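Notes for the equipment budget talk, Kendthorpe session, 2:15 slot

Start with the number. The arm was the part we had planned for. The small stuff around it was not, and that is what I want to spend most of the time on.

Ask who has a line in the budget for cables. Wait for hands.

Our first request to Trullden had one line for the arm and one for the gripper. No line for the table, mounts, spare fingers or the things the arm picks up. Props came to 653 dollars over the first year. Mounting and cabling came to 2,000.

Next three slides, go through them slowly. Plates, a ketchup bottle and fruit on a white table. 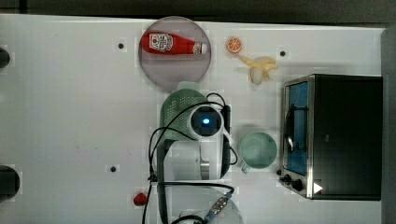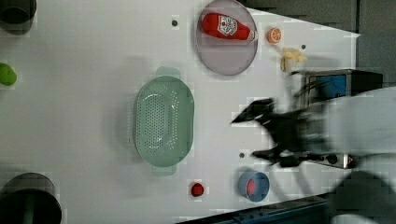
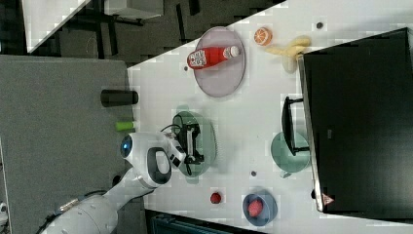 Darmawan Saragih asked at the Plollstead run-through why we don't just lease the whole cell and let the vendor carry the spares. He said his group did that and stopped arguing over small invoices. Fair point, and give it a minute. The lease quote we got from Pillai left out consumables, so we would still have been buying fingers and cables ourselves. If yours includes them, take it seriously.

Then the planning sheet. Five columns: item, price, lead time, how often it gets replaced, who signs. Lead time matters more than price for anything under 200 dollars. We lost most of April waiting on a bracket.

Mention that Anjani Sinaga has the blank sheet and will send it to anyone who asks.

Skip the depreciation slide if we are past 2:40 - it's in the handout.

Questions. Likely one on buying used. We bought one used gripper and would do it again, with a spare set of fingers in the same order.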